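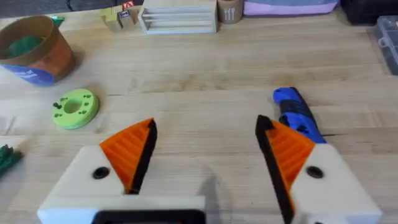 Tabletop care, Skirnstead workshop

The wooden tabletops at Skirnstead will be re-oiled in December. Each takes 400 ml of Felletti hard oil in two thin coats, applied along the grain and left for 3 hours between coats. Before then, please clear small items — cups, blocks, printed parts, tipped-over tubs — to the shelf units. Parts left out will go into the box by the Tirkby door.

Green and blue prints awaiting finishing should be labelled with a job number. Job 924 is still unclaimed. Wipe up spills with a barely damp cloth; no spray cleaners.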